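Spent the morning at the county office trying to get a name change onto a state ID. It is my own name. I would like to tell you how it went, at length, because I took a number and now I have feelings.

Background for the new followers: I got married in September and took my husband's last name, Gebremichael, which has 12 letters and which I adore. I am Nuria Gebremichael on my marriage certificate, my library card and one very optimistic bowling trophy. The state has me down as someone else.

The form says to bring "proof of name change." It doesn't say what counts. The website says a certified copy of the marriage certificate. The poster in the lobby says an original. The man at the front desk says those are the same thing. The woman at window three says they are very much different things.

I had both. I am married to a man who keeps folders.

Window three then asked for a court order. I said you need a court order if you change your name without getting married. She said that was correct. I said I got married. She said that was also correct, and asked for the court order.

Reader, I asked for a supervisor. I have never asked for a supervisor in my life. I once ate a sandwich that belonged to another table.

The supervisor was very nice and explained there was a new rule. If your birth certificate is from outside the state and your new name "differs substantially," they can ask for more. Who decides what is substantial? The window.

I went home and looked up the rule. It isn't a law. The legislature never voted on it. It's a memo, two pages long, and it went out to the county offices without any public comment at all.

So of course I called the legal aid clinic, where I know precisely one person, Mareike Teuber, who picked up on the second ring and said "let me guess, substantially." They have been getting these calls since the memo went out.

Mareike has 38 people on her list from our county alone. Most are women who got married. A few are people who became citizens and took a shorter name at the ceremony, with a judge standing right there, and were then told to go find a judge.

One of them is Kayode Edet, who said I could use his name here (the irony is not lost on him). His naturalization certificate has his new name on it. It is a federal document. The county office asked whether he had anything more official.

Kayode drives for Trarkico, and they need a current license on file. He got a temporary paper one. It ran out. He got another temporary paper one. He says he's thinking of having them bound.

People in my replies are saying just keep your old name then. Thank you, I hadn't thought of that! I also hadn't thought of living in a cave, where there are no windows.

Others are asking why it matters. Fair question. You need the ID to match your voter registration, your paycheck, your lease and your plane ticket. If they don't match, each of those offices sends you politely to one of the other ones. I have been on that ride and there is no height requirement.

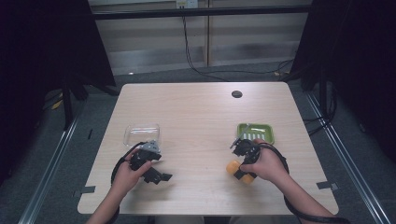 The clinic's letter to the state agency went out on 10th December, and I've read it twice. It asks for three things: withdraw the memo, publish a list of what documents count, and reopen every application turned down under it. It is a calm letter. I would not have been calm. I'd want the rule to be as plain as what's on a tabletop: clear plastic container on the left, green soap dish on the right, and any clerk at any window could look and tell you which was which. Instead we get "substantially," and you could park a truck in that word.

Someone asked what happens if the agency ignores the letter. Then there's a lawsuit. Mareike would like it known that she would prefer not to have a lawsuit. She said this in the tone of a woman who has already bought the binders.

The lawyer who would bring it is Wumpini Opoku. I asked her for the short version. She said: an agency can't make a new requirement by memo and skip the part where the public gets to read it and complain. I said complaining is my favorite part. She said yes, she'd gathered.

The longer version is that state agencies have to post a proposed rule, wait, take comments and then adopt it. The fight will be over whether the memo is a "rule" or "guidance." Guidance is when they tell the clerks how to do the thing the rule already says. A rule is when the clerk asks me for a court order.

The agency's position, as given to me over the phone by a person who wouldn't give me their name (bold, considering), is that the memo "clarifies existing practice." I asked what the existing practice was. I was told it was being clarified.

Some numbers, from the records the clinic got hold of. Statewide, 405 name change applications have been sent back under the memo. Of those, 14 were approved on a second try with no new documents at all. Same folder, same person, different window.

I keep thinking about those 14. Did they wear a nicer coat? Should I have worn a nicer coat?

A person in the replies says it's about fraud. So I asked how many cases of fraud the memo has caught. The agency says it does not track that. It does track how many people were sent back, and that is how I came to have a number for you.

I want to be fair to the clerks. Window three did not write the memo. Window three was handed two pages and a line out the door, and when I came back with my second folder she whispered "try Ivden," like we were in a spy movie.

Ivden is the next county over. It's an 80 mile round trip. According to Mareike, the Ivden office read the same memo and concluded that a marriage certificate is proof of marriage. Radicals.

So the current state of the law is this: your name is your name if you have a car and a free weekday.

Mihret Tekleab, who cuts my hair and has no car, took two buses to Ivden and back. It took her the whole day and she lost a day of bookings. She got the ID. She says the photo is the best she has ever taken, and she thinks it was the rage.

Update on the hearing. Our state rep's office says the oversight committee will take this up, and they'll hear from the public. You get two minutes each. You sign up with your full legal name. I have asked which one.

They have not gotten back to me on which one.

My husband has offered to take my old name to even things out. I looked into it. If he does, he needs a court order, a newspaper notice and a filing fee. He's withdrawn the offer but wants it on record that he made it.

For those asking what to do if you get sent back: ask for the refusal in writing. Get the date on it and which office it was. They may tell you they don't give those. Write down that they said so, and when. Then call the clinic. Don't throw anything out, including the number you pulled from the machine.

Also, if you got a temporary paper license, look at when it runs out now, before you need it. Kayode asked me to add that one. He asked with some force.

And no, I can't tell you whether your own name is substantially different. My cousin went from Elon to Öztürkmen and sailed through before the memo. My neighbor added a hyphen last month and got sent home.

A hyphen!

Several of you want to know whether I'm going to Ivden. I've gone back and forth. Part of me wants the card. The other part wants to stay on Mareike's list, because a judge can't fix a problem for someone who doesn't have it anymore. Wumpini says plenty of people are on the list, and I should go get my ID and stop being noble on the internet.

So I'm going to Ivden. I have the certified copy, the original, the old license, two bills, and a sandwich of my own. I will post the photo only if the rage comes through.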